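Pre-run check, Feltiro perception stack, 12/13/24. Checked by Ronja Nordin.

- [x] **Config hash** matches the Trellby release branch.
- [x] **Timestamps** monotonic over 1000 samples. Four late, all under the limit.
- [ ] **Cuff keypoints.** Both cuffs found on the black sweatpants, but the lower leg scores higher. Rerun with threshold 27.
- [ ] **Mask on patterned sheet.** Cherry print leaks into the garment mask — filter by blob size before the planner sees it.
- [x] **Grasp pose** stays on the near leg, pads open on approach. 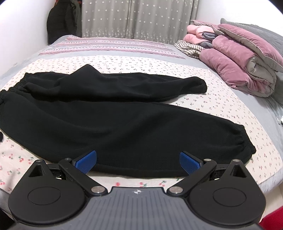
## Planner

- [ ] Timeout still hard-coded in Sumeck. Ticket 543 open.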